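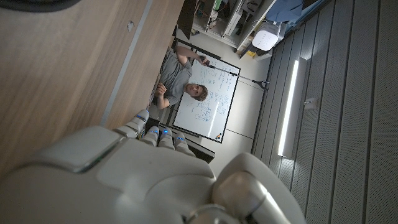
Can a machine tidy your bench yet?

Short answer for April: no, not one you can buy for the shed. Some parts of the job are within reach, though, and the way you set out a bench for a machine is a good way to set it out for yourself. The tips on this page work whether you have two arms of your own or a pair bolted to a base.

We get asked this more than anything else on the Trekberg tips pages, usually by people who have seen a film clip of a robot folding a towel. Clips are often speeded up. Look in the corner for a small "x4" or similar before you believe the pace.

Robot hand or reach tool?

If the trouble is bending or stretching, try a reach tool first. It is a stick with a trigger at one end and a pincer at the other, and it will fetch a dropped glove from behind the freezer today. A robot hand has fingers and a thumb, so on paper it can hold many more shapes, but something has to decide where each finger goes. With a reach tool, you do that part.

When you use one:

Close the pincer on the narrowest part of the object.
Keep your elbow bent. A straight arm tires quickly and the tip wanders.
Drag heavy things towards you before lifting.
Leave glass and full tins alone.
Wipe the pincer pads now and then. Dust makes them slip.

Two small jobs that tell you a lot

A roll of duct tape and a coil of cable live on nearly every bench. One keeps its shape and the other does not, and that is most of the difference between an easy job for a machine and a hard one.
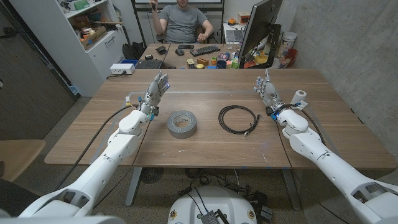 The roll of tape

Tape is kind to a robot hand. It is stiff, it is round, and it has a hole through the middle. Lying flat on a table it sits low, so the fingers have to come down close to the wood and go round the side. Stood on its edge it is easier to grip but may roll away.

For your own bench, hang rolls on a dowel through the core. Fold over the last bit of tape before you put the roll away and you will not spend five minutes hunting for the end with a fingernail. Finding that end is still a very fair test for a machine. Peeling it is another.

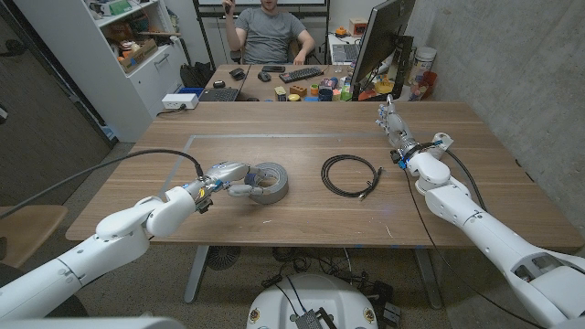 Photos: Zastero workshop pages

In the lower photo the left hand is down beside the tape with its fingers curled and slightly open. Getting to that position is one part of the work. The hand must then close without pushing the roll away, lift it and let go in the right place. A person does all this while looking for a pencil.

The cable

A loosely wound cable changes shape when you pick it up. Lift one loop and the others may slide out, and a connector left trailing will catch on whatever is nearest. This goes for people too, so do the following:

1. Start at the plug end and make loops the width of a dinner plate.
2. Turn every second loop under. The cable will lie flat and pay out without twisting.
3. Leave enough at the end to wrap once round the middle.
4. Fasten with a hook-and-loop strap. Tape leaves glue on the sheath.
5. Tuck the plug inside the coil.

Once strapped, a coil behaves much more like a solid object. If you ever do get a machine to help, strapped cables are the ones to give it first.

Setting out the table

Mark where things go. A rectangle of thin tape on the tabletop costs pennies and gives everything a home. Keep the marked area clear of odds and ends, and put small bits such as blocks and cups in a tray at the back or on another desk.

Use a plain mat if the top is dark and your tools are too. People and cameras both lose black things on black surfaces.

Look under the table as well. Cables on the floor are a trip hazard, and a machine brings plenty of its own. A Flisance tray screwed under the bench will take a power strip and the slack -- check the weight limit on yours before loading it.

What we would hand over now

Steady, dull jobs with one kind of object. Sweeping flat floors and cutting a simple lawn are sensible choices if you don't mind clearing the way first. Sorting a mixed drawer, winding a wet hose or wiping down round a kettle we would still do by hand.

Keep clear of any moving arm while it is switched on, and know where the stop button is before you need it.

Readers' notes on strapping hoses and long leads are on the Rajan storage page. Last checked 17 April 2019.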